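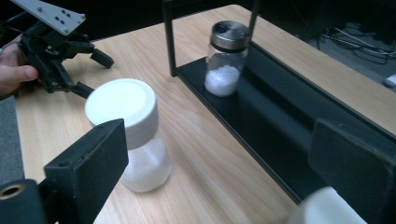

Section 2. Setting Up and Filling the Tabletop Rack

2.1 Scope of this section

This section covers the placement, assembly and filling of the Jirnik tabletop rack, together with the care of screw-cap bottles and jars kept on or near it. It applies to the rack in its standard black metal finish. Owners of the wall-mounted version should consult the separate sheet supplied with the wall brackets.

The rack is intended for indoor use on a level table or counter. It may be used for dry goods such as salt, sugar, starch, baking powder and spices. It must not be used as a step, as a support for heating appliances, or as a drying rack for wet dishes.

2.2 Before you begin

Unpack all parts onto a soft cloth. Check them against the printed list inside the carton lid. If a part is missing or bent, stop and contact Kiturari customer service before assembly. Parts from other Kiturari racks have a different thread and must not be substituted.

The following will be needed:

A clean, dry cloth
Mild dish soap and warm water
The hex key from the accessory bag
A pencil and labels, if containers are to be marked

Caution: Shelf trays may have sharp points on the underside where the finish has gathered at the corners. Handle each tray by its raised edges.

2.3 Choosing a position

1. Select a surface that is level and large enough to hold the whole base of the rack. No part of the base may extend past the edge of the table.

2. Leave a clear working area in front of the rack. Containers will be set down here when they are opened or refilled.

3. Keep the rack at least 50 cm from a stove, kettle or toaster. Steam causes powders to cake, even in a closed container.

4. Avoid direct sun. Translucent plastic bottles admit light, and the color and scent of ground spices fade with exposure.

Note: On light wooden tabletops, place the felt pads from the accessory bag under the base. Black metal edges can leave marks on pale wood if the rack is dragged. Always lift the rack to move it.

2.4 Assembling the rack

1. Wipe the trays and posts with the dry cloth.

2. Lay the lower tray on the table with its raised lips facing up.

3. Stand a post in each corner fitting and turn its screw by hand until it holds. Do not tighten at this stage.

4. Lower the upper tray over the posts. A second person may be helpful for this step.

5. Press down gently at each corner and confirm that the rack does not rock. If it does, loosen the post at the high corner, allow it to settle, and press again.

6. Tighten all screws with the hex key, working from corner to corner across the rack. Stop when the screw resists. Further force will strip the thread.

Note: The rack may also be used as a single low shelf, without the upper tray. In this arrangement the posts remain in place and keep taller jars from tipping outward at the corners.

2.5 Preparing bottles and jars

New containers should be washed before first use. Remove the cap, wash both parts in warm soapy water, rinse, and leave them upside down overnight. The threads hold water longer than the walls do – inspect them before filling.

Bottles with a narrowed waist are easier to hold in one hand but slower to fill. Use a funnel with a wide stem, and tap the base lightly on the table from time to time so that the powder settles past the waist.

1. Fill each container to just below the shoulder.

2. Wipe the rim and threads with a dry cloth. Powder left on the threads will prevent the cap from seating.

3. Set the cap level and turn it clockwise until it stops. Wide caps are easily started at an angle. If the cap rises on one side, remove it and begin again.

4. Label the body of the container, never the cap alone. Caps of the same size are frequently exchanged during cleaning.

Caution: Many white powders look alike through frosted plastic. Cleaning products, including washing soda and citric acid descaler, must never be stored in food bottles or kept on the same rack as food.

2.6 Loading the rack

1. Place the heaviest jars on the lower tray, toward the posts.

2. Place lighter containers on the upper tray. The load on this tray must not exceed 2 kg.

3. Turn the labels toward the front.

4. Keep each container fully inside the raised lips. A base resting on a lip will tip when a neighboring container is removed.

Items in daily use may be left standing on the table beside the rack while work is in progress. They should be closed between uses and returned when the work is finished.

2.7 Removing and returning containers

Grip bottles by the body or waist and lift straight up until the base has cleared the lip. Do not lift a container by its cap. Tall jars on the lower tray should be tilted slightly toward the user before being drawn out, and no jar should be pulled past a post by force.

2.8 Routine care

Wipe the trays weekly with a damp cloth and dry them at once. Salt in particular should not be left on the metal. Check the screws 14 days after assembly and again whenever the rack has been moved.

Small scratches in the finish may be covered with Stotum touch-up paint in black. Allow the paint to harden fully before returning containers to the tray.

Replacement caps, felt pads and posts are listed on page 134. When ordering caps, measure the outside width of the bottle neck and not the cap itself.

Section text revised by Trinh Thân, Product Documentation, Kiturari. The next revision is planned for August.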